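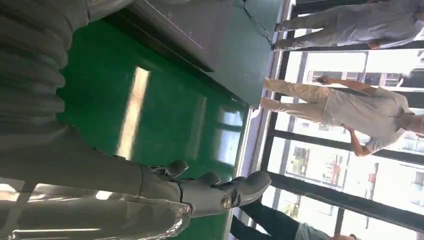 Green floor, grey arm, three of us standing at the windows

Forums > Workshop and Home > Machines and Automation > Can they do the chores yet?

Search this forum Advanced search

tilly_marsh
Spent an afternoon in November at the Gedstead open day, where they had an arm with a three-fingered hand on show. I went with one question. Can one of these do ordinary work yet, the sort I pay people for or do myself in the evening? I run a small laundry and alterations shop, so I mean picking things up, sorting them and putting them where they belong.

My answer is no, or not at a price that makes sense. The hand is better made than I expected. What I kept thinking about was the stuff it has to deal with. A box has a top and sides. A pillowcase has a different shape every time you drop it.

benchdog44
Depends what you call a chore. We have had a Mitmont unit loading trays at work for 3 years and it does the job all day. Same tray, same place, same part. I would call that a shop-floor chore and I would call it solved.

tilly_marsh
Fair enough, but your trays don't crease. Somebody built that whole station around the machine. My counter gets whatever comes through the door.

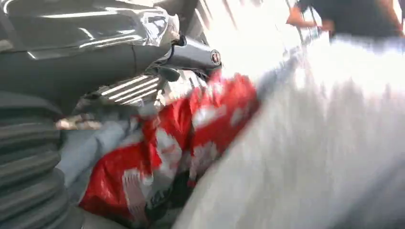 Bags are the worst of it for me. People bring their washing in carrier bags, bin bags, pillowcases tied at the neck, and the first job of the morning is getting the contents out without losing a sock or tearing anything. A thin plastic bag folds over itself and sticks to whatever is next to it. I do it by feel, half the time while talking to a customer. If a machine has to stop and look at every fold, I will have finished the pile before it has picked a corner.

oldpence
Agree with this. I mend appliances and the number of people who ask me when the robot is coming is silly. They have a vacuum that gets stuck on the rug fringe and they think the ironing is next.

benchdog44
The vacuum is a bad comparison. It has no hand. A hand with three fingers can hold nearly anything a person can hold with three fingers. What is missing is practice, and they get more of that every year. Ten years ago you would not have seen one anywhere near loose cloth.

oldpence
Near it is one thing. I want to know how many it gets through in an hour and who stands next to it when it drops one.

quayside_jo
We had a trial of the Baidoo sorter at our place (linen hire, much bigger than Tilly's shop by the sound of it). On a good shift it handled 291 pieces. One experienced person does 600 in the same hours and also spots stains. It was all right with hand towels and poor with fitted sheets, and anything still in a bag had to be opened by one of us first. We sent it back after 7 weeks.

On the other side of it, the towels really were done and my shoulders were glad. I would have kept it for towels if they had rented it for towels only.

tilly_marsh
Thanks Jo, those are the first real numbers I have had from anybody. Was the problem picking up or putting down?

quayside_jo
Picking up, mostly. Two towels stuck together counted as one as far as it was concerned. Putting down was fine because it just let go over the trolley.

benchdog44
Half the rate with no tea break is not a failure. Run it through the night and you are ahead.

quayside_jo
Only if nothing jams at two in the morning. Somebody had to be on call for it and that somebody was me – so no, we weren't ahead.

fennel
Different view from home. I look after my dad and I don't care about speed at all. If a machine took an hour to clear the bedroom floor and put the washing in the basket, that would be fine, he has all day. What matters is that it doesn't knock him over or drag the lamp down with the sheet. Nobody selling these seems to give a straight answer on that.

oldpence
Sunton told me theirs was for "supervised domestic use". I asked who supervises and they said the householder. So you sit and watch it do the washing.

fennel
I could do that with a cup of tea, to be fair. But I couldn't leave the house, and leaving the house is what I need.

tilly_marsh
I think we are asking for two different things then. I need fast and you need safe. I'm keeping my Saturday girl for now. Jo, if you still have the rental terms from that trial could you send me a message? I'd like to see what they charge for call-outs.

quayside_jo
Will dig them out tonight. The call-out charge was on the second page and it was not small.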